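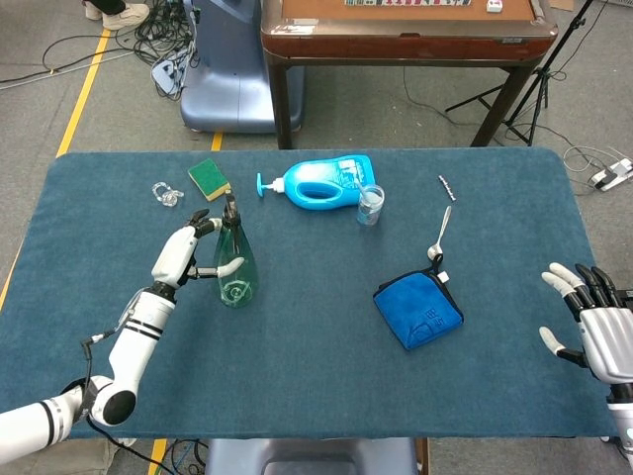
Photo: Tomoyo Yokoyama / Prukdale

G'day from Prukdale! I'm Tomoyo, and I've been mad about a tidy cleaning kit ever since my first flat in Lunthorpe (970 dishes in the sink, or so it felt). We started in April with one cupboard and a lot of elbow grease. My favourites are still the humble ones – a green spray bottle, a two-sided sponge and a good folded cloth, in whatever colour cheers you up.
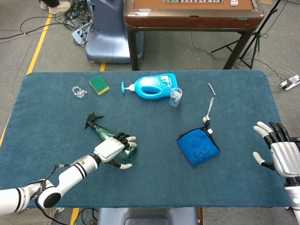
Tamura reckons a cloth should never go back in the drawer damp, and that 10 minutes on the line is plenty. I'm still learning! Pop in and say hello.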